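Last updated: October 1, 2021
Reading time: 2 min

Wash Corner Report - Home Care Project, Clurnton

For my project I picked the wash corner in the Noltby practice room, mostly because I thought it would be easy (it wasn't!). I wanted a routine that anybody in my class could follow in 11 minutes, with one spray bottle and a cloth, and I ran through it 24 times in July. My first plan had me spraying everything at once and then chasing drips all over the counter. The second one starts at the faucet and ends at the doors, and I liked it so much better.

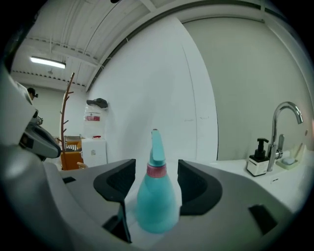
What should you clean first, the faucet or the basin?
Start with the faucet, so anything that drips off it lands in a basin you haven't wiped yet.

The soap dish was my biggest headache - soap goes everywhere once you lift it. I ended up rinsing the dish before I touched the counter, and then doing the vanity doors and handles last. My notes on the order are in the Kragh binder if you want all the messy details.

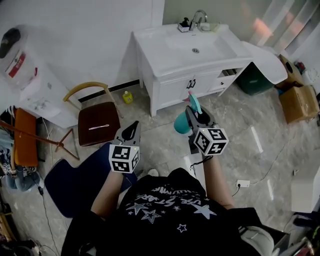
The white vanity, with a towel or cloth over its right end.

Next time I'd like to try the drawers too.

Contact | © 2021 Clurnton Home Care Projects | Back to top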